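Equipment > Cleaning and Tidying > Bench Stations

Inivetti Two-Arm Bench Station

The Inivetti is a tabletop station with two arms on a shared rail. It's built for small repeat jobs at desk height: clearing a work surface, moving items in and out of trays, putting supplies back where they go. We stock it as a development unit. If you want something that takes over the cleaning on the day it's unpacked, read the section on limits before you order.

What it does now

Picking up rigid items and setting them down again is the strong point. Tape rolls, bottles, staplers and books are all fair work for it, as long as they start somewhere within reach of at least one arm. Trays can be loaded and emptied. Each arm carries a small camera near the gripper, so it can look at what it is about to touch.

Wiping is slower. The station can drag a cloth or pad across a flat mat and do a decent job on the middle of it. Corners are usually missed on the first pass, and fine grit tends to get pushed to one side. On curved surfaces such as the inside of a tray, the pad loses contact where the wall turns up, so plan on finishing by hand. 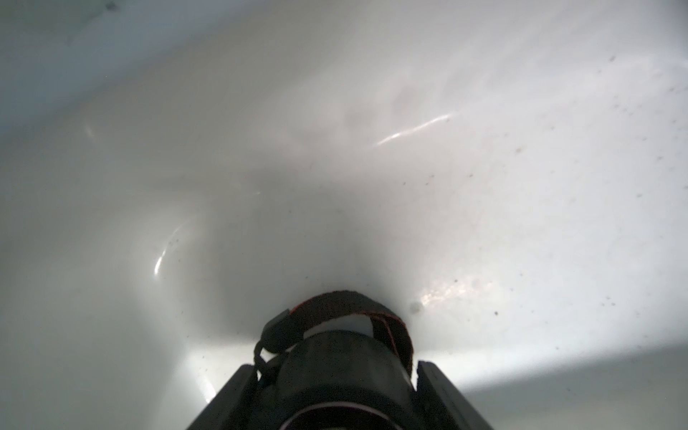
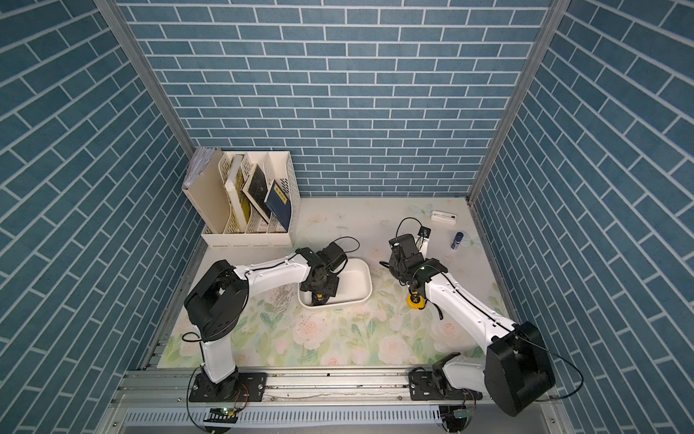
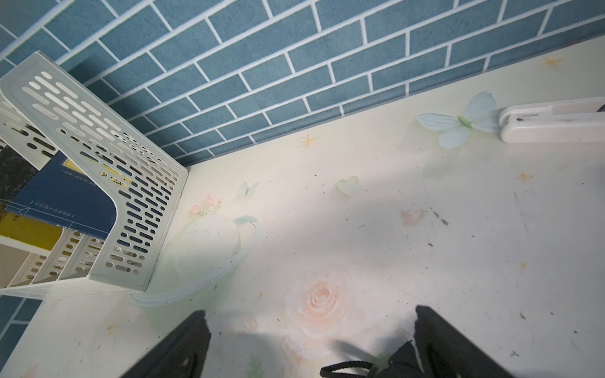
Patterned mats are harder on the vision software than plain ones. Small dark crumbs on a busy print get missed, and a printed shape is now and then taken for an object. We supply a plain gray mat with every order and suggest you start with that. Glossy white trays cause a similar problem under strong light – move the lamp before you change any settings.

What it doesn't do yet

It doesn't fold. It won't sort loose papers or open a bottle with a child-safe cap. It has no sense of whether a surface is clean, only of whether it has covered the area it was given. Anything heavier than a full desk organizer should be left out of the job.

It also needs somebody nearby. In our Sturncombe workshop we ran the same desk reset 16 times in April. The arms stopped and waited for help in 5 of those runs, mostly on items that had rolled or tipped over. A person does the same desk faster. The case for the station today is practice and testing, and possibly small shops with one dull task that never changes.

In the box

Arms: 2, with mounting plates
Rail: aluminum, pre-drilled
Grippers: two-finger, black, fitted
Spare finger pads: 4
Wrist cameras: one per arm, fitted
Mat: plain gray
Power supply and cables

The enclosure is sold separately. You can use your own walls and posts if the rail can be fixed flat and both arms swing clear. Pascu control software is included, with updates for as long as the unit is registered.

Setup

Allow an afternoon. Bolt the rail down before fitting the arms, run the cables behind the plates, then do the reach check with nothing on the mat. Leave slack in the wrist cables – tight cables are the most common reason for a support call. Keep liquids away from the rail and the circuit boards.

Delivery and returns

Units ship from Sturncombe in two cartons. Unopened units can be returned for a full refund. Opened units are inspected first and a restocking fee may apply. Grippers and finger pads count as wear parts and aren't covered after first use.

Filed under: Bench robots, Cleaning, Two-arm systems, Development units

Related items
Stirnow Single-Arm Starter Kit
Pascu Software Seat, Additional User
Inivetti Finger Pads, Soft
Inivetti Enclosure Posts and Panels
Plain Gray Work Mat, Replacement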